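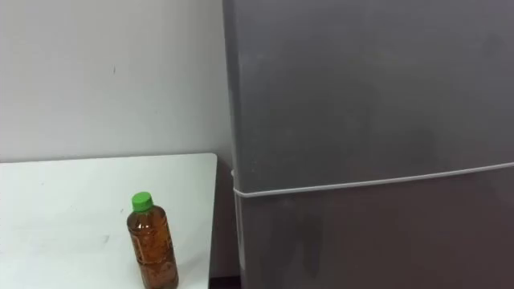
3 min read

1/ A few people asked how we keep the bottle cell at Brendholm running between sessions. It's one humanoid, one desk, one fridge and a lot of tape measures. Thread on what I do to it and in what order.

2/ The job is picking up a drink bottle at the desk next to the fridge. Same kind of bottle with a green cap every time. The robot came to us with 3479 hours on the counter, so most of this is upkeep on an older machine.

3/ Start with the furniture. The desk gets bumped more than you'd think, and a small shift at one end is a big miss at the other. I measure from the back wall to both rear corners and write it in the log before I power anything up.

4/ Then the fridge. The gap between it and the desk has to stay the same as in the saved layout. If the desk is right and the fridge is off, move the fridge. I did it the other way once and lost a morning.

5/ Head view next. Stand the robot at its start mark and look at the live picture. I check the desk corner and the seam between the fridge doors against the reference in Seduteo. If both line up, leave it alone. If only one does, the head has turned a little and you need to re-zero it. 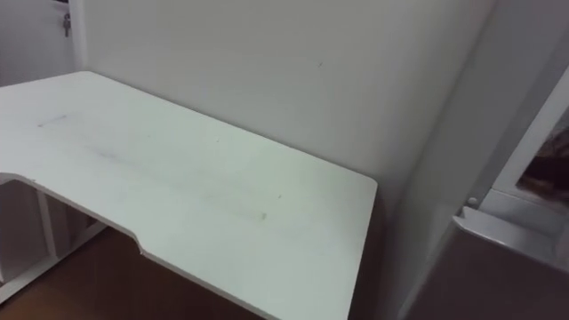 Re-zeroing takes 11 minutes if the robot is warmed up. Do it with the arms down. Save under a new name, then load the new file. Seduteo will happily keep running on the old one and not say a word.

6/ Wipe the desk with a damp cloth and let it dry. Scuffs that don't come off I leave. We tried a cleaning paste in August and it left a shine that was worse for the cameras than the marks were.

7/ Cables. The thick ones off the back need slack, so the torso can turn without pulling on the connectors. I turn it slowly to both ends by hand control and watch the connectors, not the arms. The thin one under the forearm should hang in a loop. If it's tight at full reach, back it off at the clip. Begoñe Pacheco re-did ours and it hasn't snagged again.

8/ Hand check. Close on the bottle just under the shoulder, hold, lift, put it back down. Do it at low force first. I run 9 of these and look at whether the fingers land in the same place each time. One finger arriving late usually means a tendon that wants adjusting. Two or more late and I stop and call Bassi, they do our hand repairs.

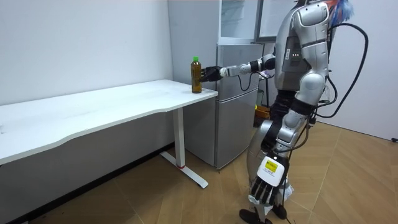
9/ Stuff to look at while the arm is out there:
- wrist sag. Put a ruler on the desk and read the height at full reach
- elbow noise, a light tick is normal on ours, grinding isn't
- elbow temperature. Up to 190 cycles between cooldowns is what I allow

10/ Keep your feet clear of the cable loops. Same goes for visitors. I put tape on the floor for a while but it left glue in the joints between the boards, so now I just tell people where to stand.

11/ Shutdown: open the hand, take the bottle away, arm down, torso square to the desk, then power off - in that order. Ours once went off with the hand still closed and getting the bottle out took two of us.

12/ The Prindby cell uses the same checks with a different desk, so none of the measurements carry over. Make your own sheet. I can post a blank copy of mine if there's interest. Next job here is new finger pads, and I'll add to this thread once they're on.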